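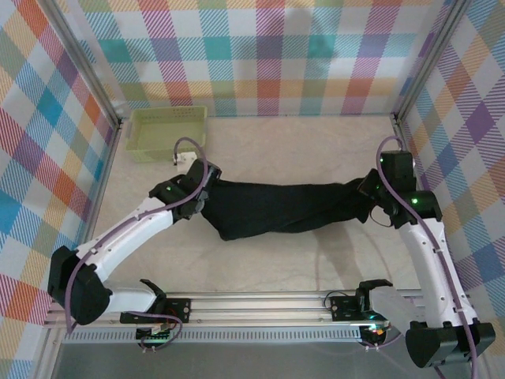

I have a new favorite chore and it's folding the black laundry. I know how that sounds! For years the dark load was the one I'd leave in the basket until I had nothing left to wear, and then I'd pull a pair of pants off the top, all creased down one leg, and go to work like that. Then in May I finally sat down (well, stood up) and worked out a way to fold the stuff, and I've been boring my friends with it ever since. So now it's your turn.

First, the problem with black clothes. You can't see anything. On a blue shirt the seams show up, the hem shows up, you can tell front from back from across the room. A black cotton jersey thing coming out of the dryer is just a dark lump, and it could be leggings or it could be a long sleeve turned inside out with the rest of the top stuffed up inside it. I used to fold half my pajama bottoms inside out and only find out at bedtime.

What fixed it for me was the stretch. You find the two ends, get a good hold of each one, and pull the whole thing out sideways in the air before it goes anywhere near a surface. Taut, but don't go crazy. The middle will sag a little and that's fine. You'll get bunching right by your hands and that's fine too, it smooths out later. The point is that once a piece is pulled long you know what it is, and most of the twist drops out of it on its own. I got this from Diane Bouchard, who worked in a hotel linen room before I knew her and who folds faster than I can unload. She does the stretch, one little snap, and down it goes. I asked her to slow down so I could watch and she laughed at me, and then did it exactly as fast the second time.

The other half is what you fold on. Get a light surface! I was using my bedspread, which is navy, so I was looking for black seams on a dark blue background by the light of one lamp. Now I put an old cream-colored sheet over the dining table and the difference is amazing. Every edge shows. So does every bit of lint, so keep the roller close.

Pants go like this. Stretch them the long way, waistband in one hand and hems in the other, and lay them down flat. Bring one leg over onto the other so the inside seams meet. There's a pointy bit at the seat that sticks out, and you tuck that in so you have a plain long rectangle (this one step made my stacks stop leaning over). Smooth from the waistband down with the flat of your hand, then fold in half, and in thirds after that if you like them standing up in the drawer. I do. I have 11 pairs in one drawer now and I can pull out any of them without wrecking the row.

Leggings and anything slippery I roll, starting from the waist. Thick sweatpants only get folded in half and half again, they're too bulky for thirds and just spring open and look at you.

Long sleeves took me longer. Lay the top face down, stretch one sleeve straight out to the side, then bring it across the back and turn it down so it runs along the body. Same on the other side. If the sleeve has a twist in it you'll feel a ridge under your palm, so pick it up by the cuff and the shoulder, pull, and put it down again. Don't try to rub the twist flat, you'll be there all night.

A few people have asked about washing. I turn everything dark inside out, use cold water, and go easy on the detergent, and I take it out of the dryer while it still has a tiny bit of damp in it. My neighbor Vernon Kowalchuk swears by hanging black jeans upside down by the cuffs overnight and his jeans do look great. I tried it and liked it, but I only have so much room on the shower rod.

I timed myself last week because I was curious. The whole dark load, basket to drawer, took 12 minutes, and that was with the radio on and a phone call from my sister in the middle of it. It used to take me nearly three days, if you count the part where it sat there.

Things I still haven't figured out: hoodies (the hood! where does it go?), black socks that are all almost the same black, and one pair of wide-leg linen pants that won't hold a fold no matter what I do to them. Those live on a hanger for now. Jurgita Liepiņa left a comment on my last post saying she folds the hood down first and uses it as a pocket to tuck the rest of the sweatshirt into. I tried it this morning on my gray one and it came out like a little pillow, which I loved, but it takes up twice the space in the drawer. Jurgita, if there's a trick to getting it flatter, please write back!

Next up is fitted sheets. I've got two clean ones on the chair and I'm going to try Diane's way, with the corners tucked into each other, as soon as I can get her to do it at half speed.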